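Subject: Re: [housekeeping-list] Cart robots and the room trays
From: Ching-wen Tu

Mei-kuen Shih wrote:
> Does anyone at a small hotel use the delivery carts yet? Ours
> wants to start in October and I'd like to know what it does to
> the shift before I say yes.

Hi Mei-kuen! We've had two Undus carts at the Plillano since spring, so I can tell you how it's gone for us (90 rooms, old building, one slow elevator).

The carts bring up linen and bottled water and take the dirty stuff down. That part I love, my back loves it too. But the tray by the window is still all hands: kettle, glasses upside down, water bottles where the guest can reach them. I do mine two bottles at a time, one in each hand, and wipe under them while I'm there.

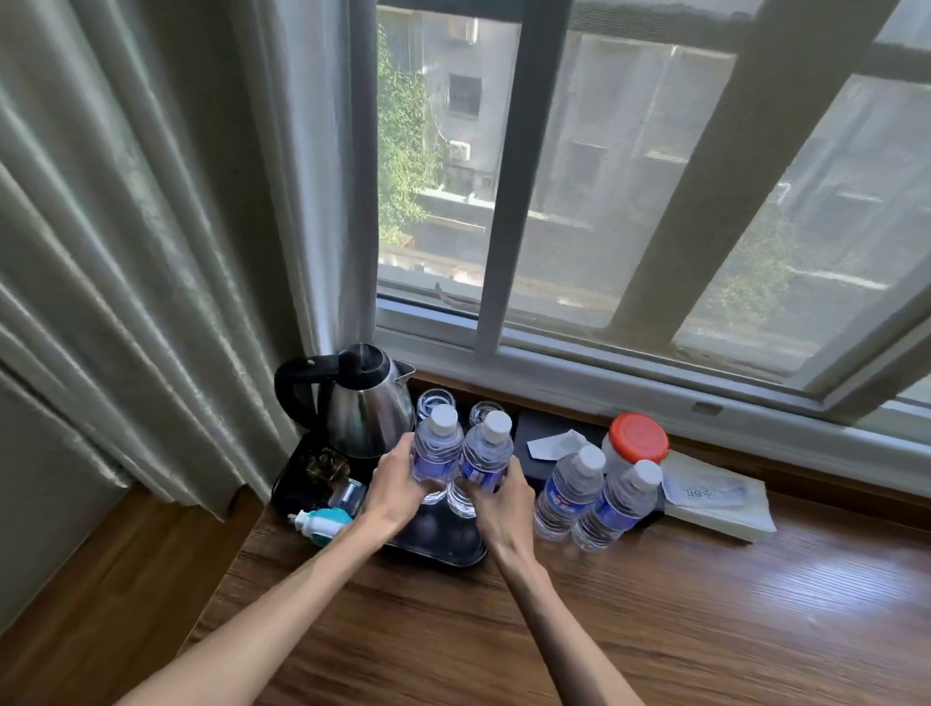 Lok-yiu Lam wrote back to me off-list that the trays are exactly where her hotel found the trouble. Once the hauling was gone, the manager figured everybody had spare time and added rooms to each list, and the trays were what got rushed.

Same thing here, sort of. We got more than 5 minutes back per floor, and then the schedule ate it. I also miss the trips down to the laundry, which sounds silly, but that's where we used to talk (and complain, mostly).

So ask them now, before October, who gets the saved time, and get it in writing if you can. And ask who has to go rescue the cart when it sits in front of the elevator with its light blinking. At our place that's me!

Ching-wen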